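Play Kitchen Storage Tips: What I Bother With and What I Don't

13/04/2018

Most advice about toy kitchens seems to come from someone selling a bin. I've bought the bins. Here's what has held up in our house, and what went to the thrift store.

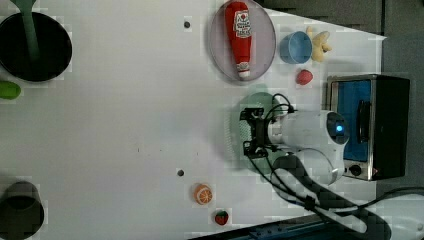

Start by dumping the lot on a table you can walk around. A floor sort sounds easier, but your knees give up before the pile does, and the strawberries end up under the couch. On a plain light tabletop you can see every piece. Push things out toward the edges as you go and keep the middle clear for sorting.

Forget sorting by food group. I tried it for most of February with a Premik caddy, fruit in one slot, vegetables in another, and within 2 days there was a banana in every slot. Small kids put things away by size if they put them away at all. Big things in one tub, small things in another. Fine.

Use the pots as storage. A big play pot will hold a spatula or ladle and a fair amount of fruit besides. The Pandis nesting baskets are supposed to do the same job, but they tip over when you stand a long handle in them, and you already own the pot.

Cups are a nuisance. They roll and they don't stack if the handles are fat. I keep ours on their sides in a shallow drawer and have stopped trying to improve on that.

Washing. Warm water, a drop of dish soap, an old toothbrush for the seams. The Harms toy spray costs a lot more than dish soap and I couldn't see any difference on plastic fruit. Keep anything with a paper label out of the sink - pretend ketchup bottles especially - and wipe those with a damp cloth instead. Hollow pieces with a pinhole will take in water, so squeeze them out and leave them on a towel overnight.

White tabletops pick up gray smudges. Baking soda on a wet rag takes off most of ours. Melamine sponges work faster, but I'm wary of them on a matte finish, so try a corner first.

Labels with pictures on them: skip. Plotard sells a sheet of 90 and ours were peeled off and stuck to the dog's bowl.

Rotating toys every 21 days, as one chart told me to do? We lasted one round. I put half the food in a closet and got asked for the missing half at breakfast.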